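Coton Kitchen Task Suite
Simulation environment and benchmark licence, from Rellevau

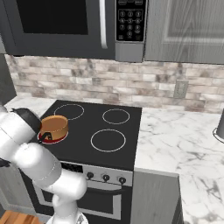
Rendered view from the suite: arm at the cooktop, with a saucepan on the lit front-left burner.

The Coton Kitchen Task Suite is a simulated test environment for research groups working on household manipulation. It provides a fixed set of kitchen tasks, a common scoring method and a body of recorded demonstrations, so that control policies trained in different laboratories may be compared on equal terms.

Method
Each task is defined by a starting state, a written instruction and a goal state. The starting state is varied between trials by changing the position of the cookware, the surface finishes and the lighting. A trial is scored as complete only when the goal state is reached within the time limit and held until the check is made. Partial credit is recorded separately and does not enter the headline score.

Cooktop tasks are scored on the state of the burners and knobs as well as on the position of the pan. A policy that moves the pan correctly but leaves the wrong burner on will not pass.

Contents of the licence
Task definitions: 22
Recorded demonstrations: 1186
Kitchen layouts and finishes: 176
Scored trials per policy, standard protocol: 500
Scoring software and reference results
Installation guide and one year of updates

Reference results
Results for the Sutcliffe baseline policy are supplied with the suite. They were obtained under the standard protocol, without further training on the test layouts. Licence holders who publish scores are asked to state the release used and to report all tasks, including those on which no trial was completed.

Limits of use
The suite does not model liquids, steam or the heating of food. Scores should not be taken as evidence of safe operation in an occupied kitchen.

Enquiries
Academic licences: Tegan Fairweather
Commercial licences and support: Darcy Treloar

Page last revised 10/09/2024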